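STOLTCOMBE -- Jelerness has finished resetting the small-parts cell in its Weston simulation, and operators can book time on it again starting in June.

The cell was taken offline last month after the arm began setting parts down slightly to one side of the marked area on the table. Loan Lưu, who maintains the cell, traced the trouble to the camera mounting. Its position in the model had been changed during an earlier update, and the calibration file had never been changed to match.

"The arm was going exactly where it was told," Lưu said. "The numbers it was getting were for the old mounting."

Lưu and Tuấn Tăng went back to the last good set of values and measured again from there. They then ran 119 test placements, using the yellow outline on the tabletop as the target. Tăng said four of those runs missed, all of them early on, before the tool center point had been corrected. The later runs were clean.

The job also covered the gripper. The contact settings for its fingers had been left at the values used for a heavier part, and thin pieces tended to slide when the fingers closed. Tăng lowered the closing force and slowed the last stretch of the approach. A full cycle takes a little longer as a result.

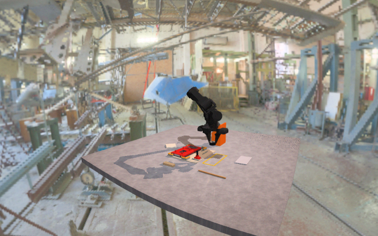
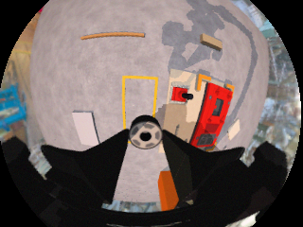 *Two renderings of the simulated cell, each showing the black gripper and the yellow outline on the tabletop. The second is a view from above.*

Jelerness uses the simulated cell to work out changes before they are made on equipment at the plant. The model has the same joint limits as the plant arm, and programs written for one are meant to load on the other without editing. Begoñe Vallejo, who schedules the plant's automation work, said two changeovers were put off while the model was down.

"We could have tried them on the real arm, but then you're stopping production to find out if a fixture fits," Vallejo said. "I'd sooner wait."

The first of the delayed changeovers is for Triệu, a customer that orders in batches of 900. It calls for a new pick order and a different resting position for the arm between cycles. Mỹ Cao is writing the program and will run it in the model before it goes to the plant.

Some upkeep rules have changed too. The calibration file will now be saved together with the camera position, and the cell will refuse to start if the two don't match. Operators will run a short check at the beginning of each shift. The arm touches a set of reference points on the table, and the readings are compared with the stored ones. The check takes 11 minutes. Anyone who moves the table, the camera or the arm base in the model has to repeat it and enter the result in the log.

Domingo Ledesma, the second-shift lead, asked that the closing force be shown on the main screen, where it can be read without opening the tool settings. Lưu said that change is planned for the next update.

Booking requests go to Vallejo's office. Morning hours are being held for the Triệu work until the program is approved.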